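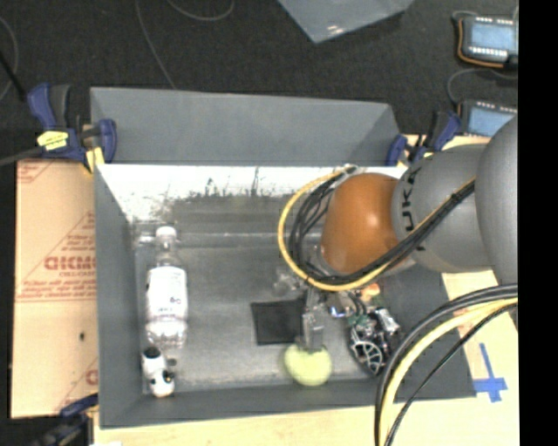

A clear bottle with a white cap, lying in a gray bin.

How to Clean and Reuse Small Plastic Bottles for Workshop Liquids
By Yusri Wijaya
Updated Nov 12, 2019

Small bottles with screw caps are useful for holding working quantities of glue, oil, soap solution, and water-based finish. This page covers sorting, label removal, washing, leak testing, and relabeling. It applies to bottles that previously held water, hand soap, shampoo, or similar household products. Bottles that held pesticides, fuel, drain cleaner, or unknown liquids are outside the scope of this page and should go to the disposal route printed on their original label.

What you need

Dish soap
Baking soda
Cooking oil
A bottle brush with a bent wire neck
A plastic scraper
A funnel that fits the smallest neck in the batch
A drying rack or a board with upright dowels
Paper towels
Waterproof labels and a permanent marker

Step 1: Sort by resin

Look for the recycling code molded into the base. Code 1 (PET) is usually clear and stiff. Code 2 (HDPE) is usually cloudy or colored and has a waxy feel. Code 5 (PP) is common for caps and for some wide-mouth containers. Set aside any bottle with no code.

PET is adequate for water, soap solution, and white glue. It softens and distorts in hot water and should not be used with acetone. HDPE tolerates a wider range of liquids and survives repeated squeezing better. Neither should be assumed safe for lacquer thinner. Keep strong solvents in the can they came in.

Step 2: Inspect

Hold each bottle up to a light. Reject any with a white stress line at the shoulder, a split in the base, or a cross-threaded neck. Run a fingertip around the rim. A nick there will prevent the cap from sealing, and sanding it down rarely works. Keep each cap with the bottle it came from. Two necks of the same diameter can have different thread pitches, and a mismatched cap will feel tight before it has sealed.

Step 3: Remove the old label

Sleeve labels are cut and peeled. Slit the sleeve along its seam with the scraper, working away from the hand that holds the bottle.

Wraparound paper labels soak off. Fill the bottle with warm water so that it sinks, cap it, and leave it in a basin of soapy water until the paper slides under thumb pressure.

Film labels leave adhesive behind. Mix baking soda and cooking oil into a paste, spread it over the residue, wait, and rub with a paper towel. Repeat on stubborn patches. Wash the outside with dish soap afterward, or the new label will not stick.

Do not leave an old product label on a bottle that will hold something else. This is the most common cause of mix-ups in shared shops.

Step 4: Wash the inside

Rinse with cool water first. Hot water on soap residue produces foam that takes a long time to clear. Add a few drops of dish soap, fill the bottle one third with warm water, cap it, and shake. Brush the shoulder and the inside corner of the base. Empty and rinse until the water runs out without bubbles.

If a smell remains, fill the bottle with warm water and a spoonful of baking soda and leave it overnight. Wash caps separately. Pull out any foam or paper liner that has absorbed product and replace it with a new liner cut to the same diameter.

Step 5: Dry

Stand the bottles neck down on the rack with a gap under each rim for airflow. Leave caps off. Narrow necks trap moisture, so check again before filling anything oil-based. A bottle for water-based products can be filled slightly damp.

Step 6: Leak test

Fill the bottle with water to the base of the neck and close the cap firmly by hand. Dry the outside. Lay the bottle on its side on a paper towel for an hour, then squeeze it gently over the sink. A spot on the towel or a bead at the thread means the cap or liner has failed. Replace the liner once and retest. If it leaks a second time, recycle the bottle.

In the last batch processed at the Udside bench, which came to some 80 bottles, 6 failed this test. All were flip-top caps with worn hinges.

Step 7: Label and fill

Write the contents, the concentration, and the month of filling on a waterproof label, for example:

White glue, thinned 1:1 with water, filled June

Apply the label before filling, while the surface is dry and free of oil. Use the funnel and leave headspace at the top. Liquids expand in a warm shop, and a brimful bottle will weep at the cap. Add any hazard wording that appears on the source container.

Storage

Store filled bottles upright in a tray with a lip. Keep them out of direct sun, which clouds PET and makes HDPE brittle over time. Empty bottles can be stored loose in a bin with caps lightly threaded on. Tightening them fully compresses the liner for no benefit.

Never put workshop liquids in drink bottles if children have access to the area, whatever the label says. Use HDPE bottles with child-resistant caps for that purpose.

Troubleshooting

Bottle collapses after filling: the liquid was warm when the cap was closed. Open, let it cool, and close again.

Label ink smears: the marker was not permanent, or the surface was oily. Wipe the bottle, let it dry, and relabel.

Glue skins over in the neck: wipe the rim after each use and store with the cap fully closed.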